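About Vovitz

Vovitz makes mineral and plant-fiber cat litter for shelters, boarding kennels and veterinary clinics. The company was formed when the Zolbridge granule mill merged its packing line with a small distributor in Zolcombe. Both sites are still in use.

Raw clay is dried, crushed and screened at Zolbridge. Fines that pass the lower screen go back to the drum and are pressed again. Each lot is checked for moisture content, bulk density and dust before it is released. Lots that fail any of the three tests are held and reworked or sold as floor absorbent.
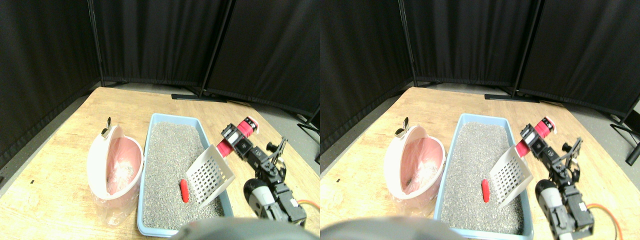

Gray speckled granules in a light blue tray.

The Zolcombe site handles packing, storage and dispatch. Standard orders ship on pallets within 2 working days. Bulk sacks are available to account customers, and we supply 112 of them at present, mostly shelters and clinics within a day's drive. The site is closed on Sunday.

Our current range has 8 grades. They differ in particle size, clumping strength and base material. The newest, sold under the name Lie, is a low-dust grade for recovery wards and kitten rooms. It contains no added fragrance.

Data sheets for each grade list the test method used and the accepted limits. Copies can be requested through the contact page. Please give the lot code printed on the sack seam when asking about a delivery.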